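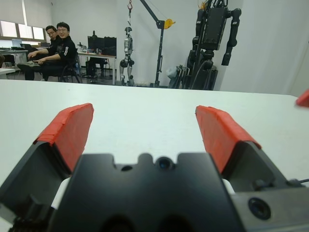 Furnishing and Using a Shared Work Room
Handout 3, course in room planning, Hedudby
Notes by Zeeshan Minhas

1. The large table

In a shared room the table decides almost everything else. We begin with it and only later place the chairs. A wide top with a straight edge is easy to measure and easy to put against another table. White is a common choice because it reflects light, but it shows every pencil mark, so please plan for cleaning.

Term to learn: clear surface. It means the part of the top on which a person can work without moving anything first. In your drawings, mark it with a thin line.

2. Seats away from the table

Students often put all chairs at the table. But people also wait, listen and talk, and for this they need seats at the side of the room. Two chairs next to each other are enough for a conversation. Leave space in front of them — a person who crosses the legs needs more floor than a person who sits straight.

A chair with a metal frame is strong, but the legs can scratch the floor. Check the caps under the legs every February.

3. Walking space

Between the side seats and the table there must be a free path. Draw it before you draw the furniture. Arsalan Awan will show the Rarkent plan in class, where the path was forgotten and one door could open only by half.

Homework

Draw a room you know, seen from the top. Show the table, the clear surface, the side seats and the path. Write 200 words on one change you would make. Bring the drawing on paper, please.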